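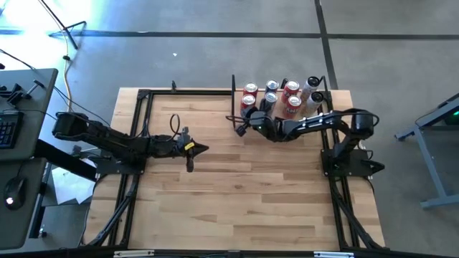
Vol. 12, No. 3, p. 101

**3.2 The shelf and the drinks**

Anyone who has stocked a break room knows that a shelf of drinks never stays the way it was left. People reach past the front can for the one they like, or set something down beside the shelf and forget it, and by the afternoon the tidy rows have become something else altogether. We wanted to study that everyday drift on a small scale, so we settled on a little rack of drinks on a wooden tabletop, much like the one you might find at the end of a counter in an office kitchen.

**Figure 4.** Drinks standing two rows deep in the wire rack, with red cans, dark cans and white bottles with black caps.

The two-row layout in Figure 4 is the one we call the Stedbridge layout, after the lunch room where we first sketched it. Each drink has a twin directly in front of or behind it, which makes for a very pleasant shelf to look at and — as our readers told us in June — an easy one to remember.
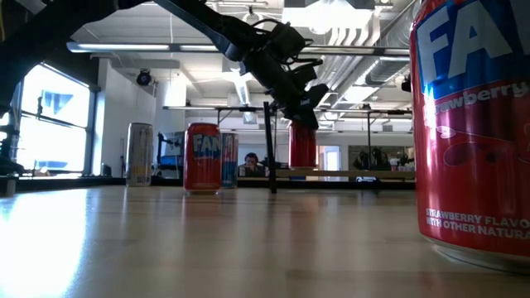 Flavor matters a good deal more than we had supposed when we began. In the Hofstetter survey, which gathered 2,000 short answers from people who share a kitchen at work, many wrote fondly and at length about one particular drink, and were quite willing to move several others to get at it. Cans of a similar color caused the most grumbling, as a person in a hurry will pick one up, read the label and put it back wherever there happens to be room.

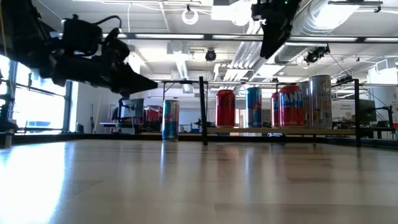

We therefore score a shelf on two simple things, namely whether each drink is on the board and whether its label can be read from the front. Height is left out of the score, although we do go on to discuss it in Section 3.3, where a tall can standing before a short one gave our Brastar raters no end of trouble.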